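Jellow 3 Review: A Cross-Platform App Builder for Small Teams

Posted 2018-01-15 by Dagmar Brabec

I spent most of the fall rebuilding one of our internal apps in Jellow 3, the new release of the cross-platform tool from Vávra. The old version of the app was two separate codebases, one for iOS and one for Android, and both had drifted. The warehouse staff at our Brorisby office use it to check stock and book deliveries. It has 12 screens, a barcode scanner, an offline mode and a login that has to talk to a very old server.

I paid for the license myself, through my company, at the normal price. Vávra did not see this review before it went up.

Setup

The installer is one download and it handles the Android side without trouble. On the Mac you still need Xcode, and Jellow will complain if your command line tools are out of date, with an error message that doesn't mention the command line tools. I lost a morning to that. Once it was fixed I had the sample project running on a phone and a tablet before lunch.

The editor is its own program. You can use another editor if you like, but then you lose the live preview, and the live preview is the main reason to buy this. Save a file and the change shows up on every connected device. It kept working with four devices plugged in. With a fifth it got slow and sometimes dropped one of them.

Writing the app

You write in a typed dialect of JavaScript and lay out screens in a markup language that looks a lot like HTML. Anyone who has built a web page will be able to read it on the first day. The layout rules are stricter than CSS, and I came to like that. Lists are good. Forms are good. Navigation is fine as long as you do it their way, and painful if you want tabs inside a side menu, as we did.

Jellow draws real native controls for most things, so a date picker looks like an iPhone date picker on an iPhone. The exceptions are the search bar and the dropdown, which are drawn by Jellow and feel slightly off on both platforms. Our users noticed the dropdown right away.

The scanner was the part I worried about. There is no built-in one, so I used the Fistel plugin, which wraps the native camera libraries. It reads codes quickly, even in poor light. It also adds a lot to the size of the app. Our Android build came out at 48 MB, and the old native one was less than half of that. 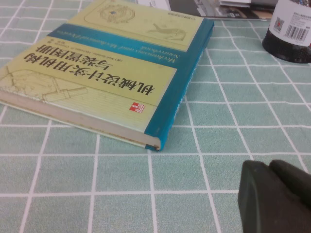

Ľubomír Koubek wrote in to say that the size can be brought down a good deal by turning off the processor types you don't ship to, a setting that lives in the build profile and is off the main menu. He also said the Fistel plugin loads its full set of code formats unless you list the ones you want. I tried both. The second made a small difference and the first made a large one, so thanks for that.

Speed

On recent phones I can't tell the Jellow app from the native one. On the older Android tablets we still have in the loading bay, the stock list stutters when it goes past 200 rows. Paging the list solved it. Startup is slower too, and you see the splash screen long enough to read it.

Support and documentation

The getting started guide is clear and up to date. The reference is patchy, and several pages still describe version 2. I sent support two questions in October. One got a full answer with working code the next day. The other, about background sync on iOS, was closed with a link to a forum thread that had no answer in it. The forum itself is small but friendly.

Price

One seat costs $327 a year, with no limit on the number of apps. Plugins are extra. The free tier puts a Jellow logo on the launch screen and leaves out offline storage, so it is only useful for trying things out.

Who should buy it

If your app is mostly forms, lists and a server connection — and most business apps are — Jellow 3 will save you from writing it twice. I would not use it for a game or for anything with heavy custom animation. Teams that already have good native developers on both sides should price it out carefully before switching.

We are keeping it for the warehouse app. The delivery driver app stays native until background sync is sorted out, and I'll update this page when the next release arrives.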